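Notebook, 8/14/22: the white table, and what to do about the smudges 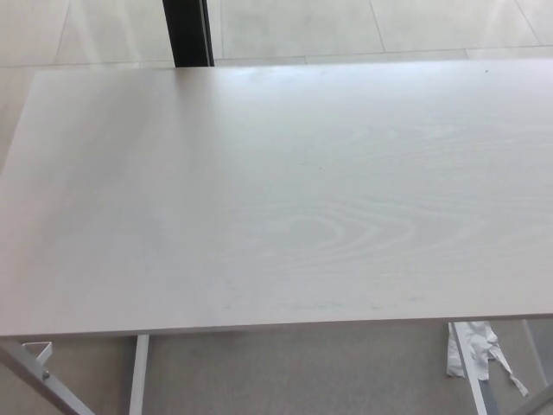

The long table with everything off it. Bluish-gray smudges toward the front edge, swirl in the grain near the middle.

So I finally cleared the thing. Every jar, every clamp, the stack of offcuts Jarmila swore she was going to sort in June (Jarmila, they are in the crate under the sink now, please come and get them). I wanted to see the top properly before we decide whether to re-cover it or leave it alone for another season.

First thing, it's a nicer surface than I remembered! There's a big oval swirl in the wood-grain pattern that I had completely forgotten about, with thin lines running off to the right from it. Ea says it looks like a fish. I say a thumbprint. We moved on.

The smudges are what I'm after. They run in a row along the front, right where we all stand to work, and my money is on the blue chalk from the Setham templates. Châu thinks it's dye coming off the cheap gloves. Could be either, could be both, and I don't want to go at it with anything strong until I know, so for now the plan is:

Start with warm water and a drop of dish soap, soft cloth, along the grain lines. If that does nothing, the Stillix cleaner, on a patch by the back edge first where it won't bother anyone if it goes dull. No scouring pads. I mean it. The gray pads live by the sink for the metal trays and that is the only place they should be used.

There's also one tiny dark speck up by the back edge on the right. I can't tell from here if it's a chip or just a bit of dirt. Will try a fingernail on it tomorrow, and if it's a chip I'll put a dab of filler in before it gets any ideas.

About the light. The far half of the table gets a strip of glare you can hardly look at, and the left end is dull by comparison. Xinyi has been complaining that she can't match her color cards down there and I owe her an apology, because I told her it was the cards. Options are a shade, or turning the table 90 degrees, which I'd like to try before we spend money. It'll mean walking around the end to get to the shelves, though, and Ruoxi will have opinions.

Re-covering: the Jamolau people quoted 3,000 for a new top, fitted. That's a lot for a few smudges. If soap gets most of it off I'm inclined to say no and spend it on lamps instead.

To do:
Soap test, front edge, me
Ask Châu for one of the old gloves so we can rub it on a scrap and see if it leaves blue
Measure from wall to shelves before anyone starts turning furniture
Jarmila, offcuts!!

Please leave the table clear until I've done the soap test. Coffee goes on the windowsill.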